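# How to test a shelf-picking robot before you believe the demo

Every vendor says its arm can tidy a snack shelf. Sorcha Hennessy at Conneely asked me for a test a small shop could run in an afternoon, so this is the one I use.

1. Stock a clear organizer with mixed goods. Matching boxes prove very little.
2. Put a tray and a basket beside it, and write down where each item should go.
3. Run 100 picks. Keep your hands in your pockets.
4. Score a pick only if the item lands in the right place undamaged.
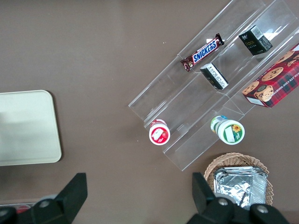
*Clear organizer with a Snickers bar, small cartons, round tubs and a cookie box. Wicker basket at lower right.*

Clear plastic is the nasty part. It throws glare, and the dividers are easy to miss. Wrappers crumple as well – watch for crushed ends.

Anything under 80 good picks means a person has to stand there, and then you've bought a slow helper. Time the run too. If it takes more than 180 minutes, do the job by hand.

Then shuffle the items and do another 20. Compare the two scores before you sign anything, and ask the vendor to stay out of the room.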